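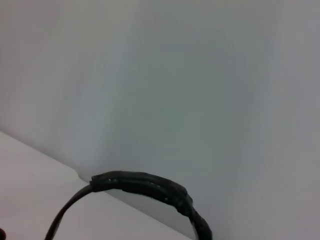 Attachment 1: wrist cam view, taped section in front of the wall

Ticket: Depth of field / pose estimate drifts near plain wall
Project: Harnuner arm, Clotham shared workshop
Status: Open (was Closed, reopened by me)
Component: wrist camera, tracking

Reopening this. The last comment says the new tracking build fixes the drift and the ticket can go. I ran it this evening and I don't buy it.

Setup: arm on the bench at Clotham, stock Melnychuk controller, tracking build from the main branch, default settings. I ran the test move 100 times with the wall as background. Same move, same speed, lights left alone.

What I expected: position estimate returns to the start value after each move.
What I got: it wanders. Small steps, mostly sideways, and it never comes back by itself. Homing clears it, then it starts again.

Look at what the camera has to work with. Pale wall, white ledge, one black taped arch. The wall is smooth and has no marks on it. The only strong edges are the black piece and the long slanted line of the ledge, and you can slide along a straight line all day without the tracker knowing. There is one small notch in that line. If the fix depends on it finding the notch, I would like to see that written down.

Things suggested so far:

- "Recalibrate the lens." Did it 2 times. No change.
- "Swap the camera cable." Swapped. No change.
- "Raise the exposure." The wall gets brighter. It doesn't get any more interesting.
- "Use the highlights on the tape as features." Maybe. They are small gray glints in a row, and glints move when the viewpoint moves. I wouldn't trust them as fixed points.
- "Buy the Prostmont sensor." The sales page promises a lot and shows no test against a blank wall. Not spending shop money on that yet.

Next test: printed pattern taped to the wall, then the same 100 moves. If the drift goes away, this was never a controller bug and the release note should say so. If it stays, I'll pull the logs from the Melnychuk side.

Please don't close again without a run against this same background. A clean result over the cluttered end of the bench tells me very little.

Priority: leave at 2.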